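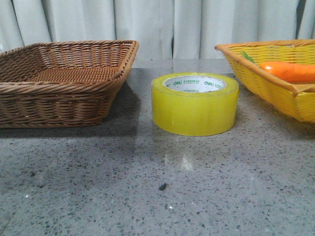

June 2024
Posted by Akande

Sorting day. The lease on the Gruver Street place runs out at the end of the month and I had put off the small stuff long enough. Rent at the new one is higher and the deposit was 2000, so I'm not buying any storage. Whatever baskets we have will have to do.

I started at nine and did the papers first. Found the receipt for the heater, which I had given up on, and a key tagged 601 that fits nothing I own. Kept the key anyway. By lunch I had 13 boxes closed and labeled on two sides.

The baskets took longer than they should have. The brown wicker one is going to hold mail and chargers by the door, same as it does now. The yellow one I went back and forth on – it's plastic and bright and doesn't match anything, but it wipes clean and the play food has to live somewhere. So that's settled.

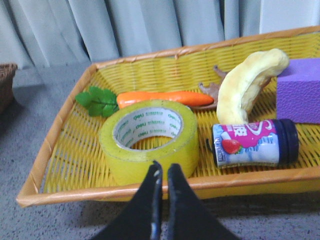 Yellow basket with the carrot, the banana, a leaf-like thing and the tape.

The tape should go with the tools. I'll want it again before the truck comes, so I left it out of the boxes on purpose.

Called Sarness about the truck. They can do the morning but want the elevator booked first. Left a message with the building office and heard nothing by five. Will try again tomorrow.

Still to do: curtains, the closet shelf, the bathroom. Soup for dinner, bed early.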